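The great cable untangle is on again

If you have ever reached into the spare leads drawer at the Clanholm tool library and pulled out a nest the size of a football, you will know why we're so pleased about this one. The cable untangle is back this November, and it has grown! What started as a bit of a grumble over morning tea has become one of our favourite jobs of the year, and we'd love to see you there.

Last year we got through 644 cables in one afternoon. Every one of them was pulled free, looked over, coiled, tied and given a home. We had 500 reusable ties to start with and ran out well before afternoon tea, so the last of the coils went home in garden twine and bread tags (the bread tags were a hit, and we're keeping them). Of the whole lot, 389 went back on the lending shelves or into the give-away basket, and the rest were sorted for e-waste.

So what have we learned? Mostly that a tangle is friendlier than it looks. The natural thing is to find an end and yank, and that is how you turn a loose muddle into a proper knot. Leave the ends alone for a minute. Spread the whole heap out over the biggest, palest table you can find, so the dark cables show up, and give it a gentle shake. Then open up the loops in the middle with your fingers, lifting them and letting them fall back wider than they were. Half the heap will loosen by itself, and it's a lovely feeling when it does.

Pick one colour and stick with it. If you've got black and white leads mixed together, follow a white one all the way along and ignore everything else until it's out. Thin cables are the fiddliest and they like to be lifted up and over, never dragged under. Connectors are what catch, so tuck them into your palm as you go. And if you've been at the same knot for ten minutes, swap seats with someone. Fresh eyes see it straight away — it's maddening, but it works.

Once a cable is free, coil it loosely in the direction it wants to go. Every lead has a bit of a memory, and you can feel it if you let it roll between your thumb and finger. Wrapping it tightly around your hand and elbow puts a twist in each turn, and that twist will be waiting for you next time. We use a coil about as wide as a saucer for thin cables and a dinner plate for extension leads. Tie it once, not too tight, and write what it's for on a scrap of masking tape. Please do write it down! We still have a whole bag of leads labelled "the grey one".

Anything with split insulation, a bent plug or bare wire goes straight into the red tub. Please don't plug things in to see if they work. We'll have a tester at the end table for leads that need checking, and mains leads all get a proper tag before they go out on loan.

Small drawers have been the best change of all. We used to keep everything in one deep crate, which was really just a tangle machine. Shallow drawers mean each coil sits by itself, and the little divided tray on top is perfect for adaptors, clips and all those connectors that used to sink to the bottom. If you have a drawer unit at home that's looking for work, we would be thrilled to have it, any size or colour. We have 11 at the moment and could fill twice that.

This time we're also taking boxes from the Gakari repair bench and the Jamitport community shed, who have been saving theirs up for us. The Jamitport lot is mostly thin hook-up wire and headphone leads, so bring your reading glasses and your patience. Mangubat Bakehouse is sending over a tray of cheese scones, and there'll be a big pot of tea going from 1 pm until we run out of cable or daylight.

You don't need any skills or tools, and kids are very welcome (they're often the quickest at it). Bring your own tangles too, as many as you can carry, and take them home neat. If you can't stay the whole afternoon, come for half an hour and rescue a handful. Put your name on the sheet at the front desk so we know how many chairs to set out. 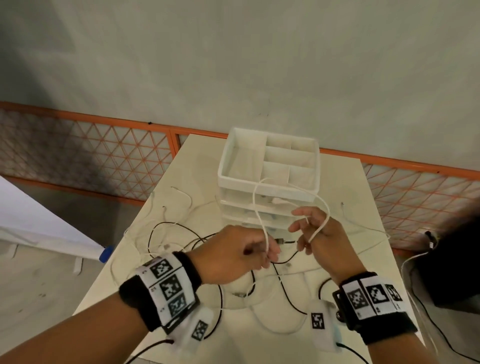 One more thing before you start rummaging through the cupboards at home: we can't take fluorescent tubes, loose batteries or anything with liquid in it, even if it has a perfectly good cord attached. Phone chargers, computer leads, speaker wire and old aerial cable are all fine, in whatever state you find them. Drop-off is open during normal lending hours all month, in the big green crate just inside the door.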